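How to free a stiff front door lock (before you ring anyone!)

My front door started sticking in March, and by the end I was jiggling the key like mad every time I came home with shopping. I was quoted 70 pounds just for someone to come out and look, so I rang my friend Afroza Roy, who used to fit locks in Uldale, and she talked me through it.

First, try the key with the door open. If it turns nicely, your lock is fine and the door has dropped a bit, so go and look at the hinges instead (mine turned badly both ways, sadly).
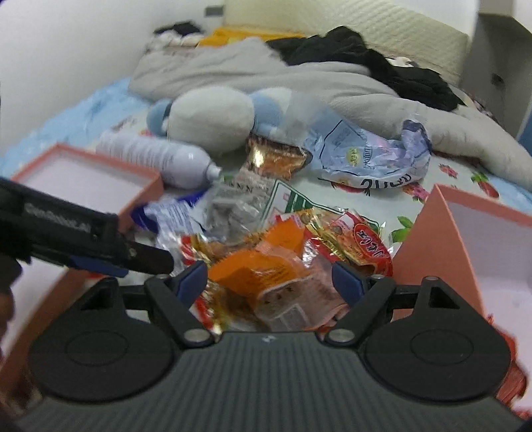
On the bed, mid-afternoon

Next, wipe the key and give the keyhole a short puff of dry graphite or PTFE lock spray. Please don't use cooking oil! I did once, and it collected every bit of fluff in the house. Slide the key in and out 7 times, wipe it, then turn it gently each way.
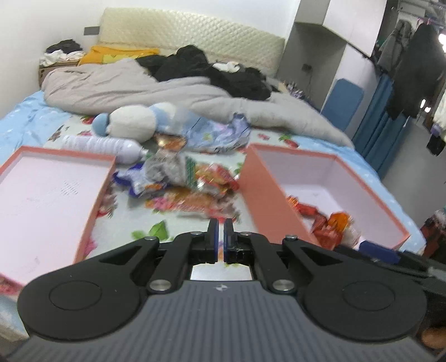 Photo: Anjana Akanda

Still stiff? Loosen the long screw on the edge of the door, level with the keyhole, by half a turn and try again. Mine had been done up far too tight and that was the whole problem. If the key bends or grinds at all, stop there and call a locksmith, as getting a snapped key out costs a lot more than a new cylinder.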